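연구노트 / 2023년 5월

오늘은 하루 종일 코딩북만 붙들고 있었다. 개정판 초안을 열어 보니 지난 11월에 '분리주의'와 '자치 요구'를 한 칸에 몰아넣은 흔적이 그대로 남아 있어서 한숨부터 나왔다(내가 그랬다, 변명 없음). 독립을 내건 무장단체와 의회에서 자치권 확대를 요구하는 지역정당을 같은 숫자로 찍어 놓으면 회귀를 돌려 봐야 뭐가 나오겠나!

그래서 성명서 47건을 다시 읽었다. 기준은 일단 이렇게 잡았다. 요구 수준은 주권, 자치, 문화권으로 나누고, 수단은 별도 변수로 뺀다. 요구가 과격하다고 수단까지 과격한 건 아닌데 예전 코딩은 그걸 자꾸 섞었다. 애매한 건 세 건 남았고, 전부 번역본 문제다. 원문의 '자결'이 영어본에서는 '독립'으로 넘어가 있다. 원문 기준으로 갈지는 다음 모임에서 정하자.

Brirnano 워킹페이퍼도 드디어 다 읽었다. 175쪽인데 쓸 만한 건 휴전 협정 이행을 다룬 2장 정도? 감시단 파견 여부를 0과 1로만 처리한 게 영 걸린다. 파견은 됐는데 현장 접근을 못 한 경우가 얼마나 많은데... 그래도 부록의 협정문 목록은 진짜 고맙다. 우리 목록과 대조해서 빠진 것부터 채울 예정.

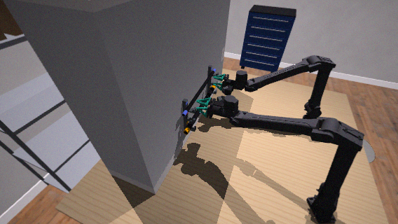

시뮬레이션 화면. 회색 블록의 검은 막대 쪽으로 뻗은 검은 로봇 팔 두 대.

오후에는 Nuttall 데이터셋이랑 병합을 시도했다가 국가 코드에서 막혔다. 한쪽은 분리 이후 국가를 새 코드로 주고 다른 쪽은 옛 코드를 계속 쓴다. 변환표를 손으로 만들다가 두 번이나 꼬여서 처음부터 다시 했다. 변환표는 공유 폴더 Cerkaser 안에 올려 뒀으니 쓸 사람은 꼭 사본을 떠서 쓸 것. 원본 건드리면 나 운다.

메모 하나 더. 서론에서 '극단주의'라는 말을 너무 편하게 쓰고 있다. 정부 발표문이 그렇게 부른 것과 우리가 그렇게 분류한 건 구분해야 하니까, 발표문 인용일 때는 따옴표를 치기로 했다. 심사자가 분명히 물고 늘어질 대목이다.

내일 할 일: 보류한 세 건 원문 다시 구하기, 변환표 검산, 서론 첫 문단 고치기(또!). 커피 원두도 떨어졌다.

이 사이트는 이용 환경 개선을 위해 쿠키를 사용합니다. 계속 이용하시면 쿠키 사용에 동의하는 것으로 간주됩니다. [동의] [설정 변경]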